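Demonstration Operator, Manipulation Data (two positions, fixed term)

Talcombe collects manipulation data for learning robot control policies. Operators perform tabletop tasks with a pair of hand-held grippers, one in each hand. The recorded motion is later replayed and used for training. The current task set, Velta, covers storage boxes, lids, dividers and small containers, and has a target of 3,000 accepted demonstrations.

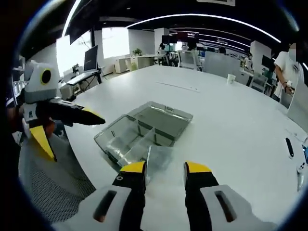 Talcombe, Friday, September 11, 2020

Work is done standing at a table in our open-plan office. Transparent parts, such as the divided box used in Velta, are a priority for this round.

Duties
Carry out two-handed tasks from a written script.
Reset objects to the start layout between takes.
Label failed grasps and drops in the session log.
Run short remote-control sessions on the fixed arm.

Requirements
Steady use of both hands for sessions of up to 50 minutes.
Normal or corrected vision.
Basic spreadsheet skills. Programming is not required.

To date 2,188 Velta demonstrations have been accepted. Contracts run through April, with paid training in the first week. Send a one-page resume to Ylva Magnusson, quoting reference 706. Technical questions go to Tadeusz Kurek.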